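3.2 House rules for a two-arm cell

Guidance written for fenced factory cells says little about a tabletop and a handful of markers. The Pivanon draft, which we adopted in March, runs to 60 clauses. We kept 10.
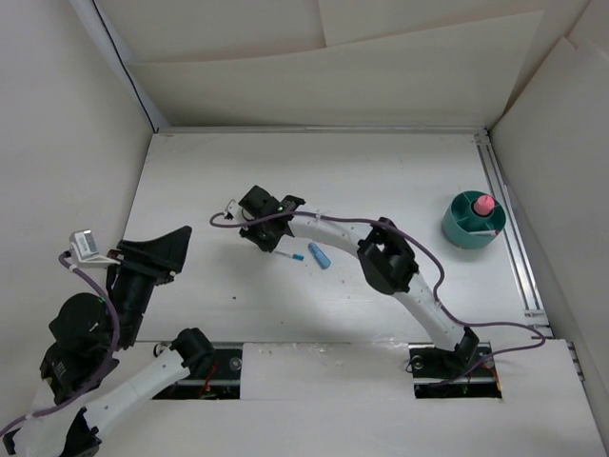 The first rule is that one arm works and the other waits. Operators at the Domosico bench called this wasteful until they had to untangle one – after which the complaints stopped.
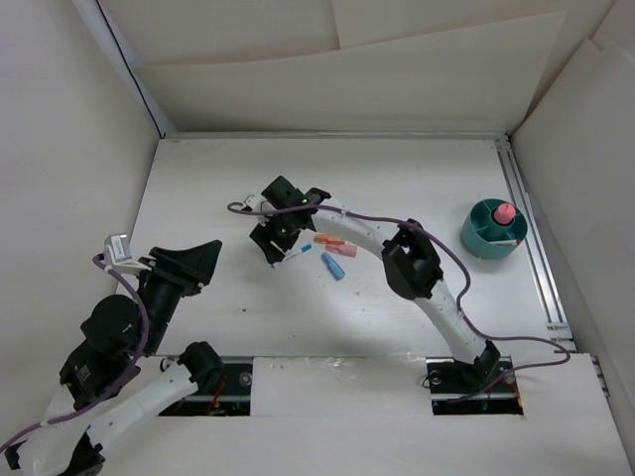
Cable routing takes up four of our ten clauses, a share we did not plan. A cable should follow its arm with enough slack for the wrist and none to spare for the neighbors. The purple one looping over the right arm's links is what the clause calls "managed," a generous word.

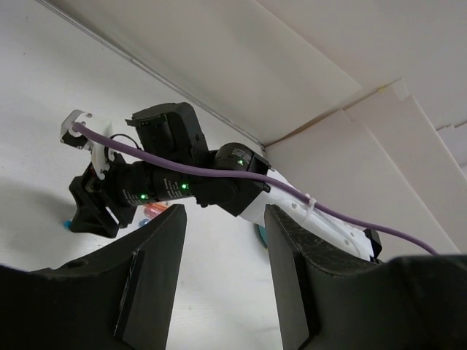 Wrist views are checked before each session, and a blocked view ends it (Figure 4 shows a clear one). Of 213 sessions, we stopped 50 under this rule, mostly before lunch.

Figure 4. Wrist view with a small object between the fingertips.
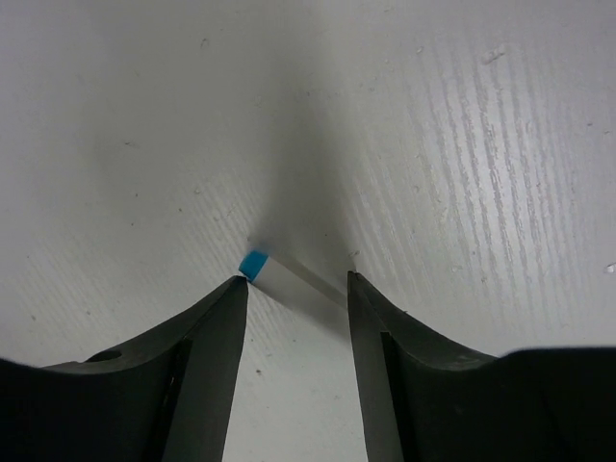
3.3 Stop conditions

Either operator may call a stop. Neither has to be right.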